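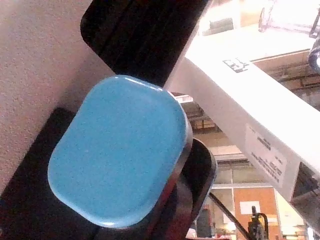

Seven yards longer off the same swing is what Obsa Demissie told me he picked up with the new Gornberg hybrid, and he wants everyone in the Milldale league to quit asking to borrow it. Fair enough! I did ask, though, and I got it for 21 holes over two evenings – the back nine at Terisville on the first night, then twelve more before it got too dark to find my ball on the second.

Quick background if you missed it. Gornberg brought out the Furtună line in July, woods first, and the hybrids have only now made it to the pro shop at Terisville. There are 2 lofts on the rack for the moment, a 19 and a 22. I played the 22, which is what Obsa carries in place of his old 4-iron.

My take? I like it a lot. It sits a touch closed when you set it down, which bugged me for a few holes (I already hook everything), but the ball came out high and pretty straight, even from the thick stuff left of the fourteenth. Did I get Obsa's extra yards? Maybe three or four on a good one. He swings a lot harder than I do, so take that for what it's worth. The sound is on the clicky side, and my playing partner hated it.

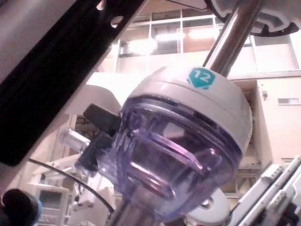

Price and where to try one

The shop is asking $300 for either loft with the stock shaft, regular or stiff. That's a lot for one club, and I'm still going back and forth on it. They'll knock a little off if you bring in an old hybrid to trade, but mine has a dent in the crown and I didn't have the nerve to put it on the counter.

You can take a demo out on the Terisville range for free, just leave your car keys at the desk. Milldale doesn't have any yet. I called, and they said they're waiting on their order and couldn't give me a date. Left-handers are out of luck at both places for now – the shop only ordered right-handed heads, and the lefty ones have to be special ordered.

Posted 2021-11-30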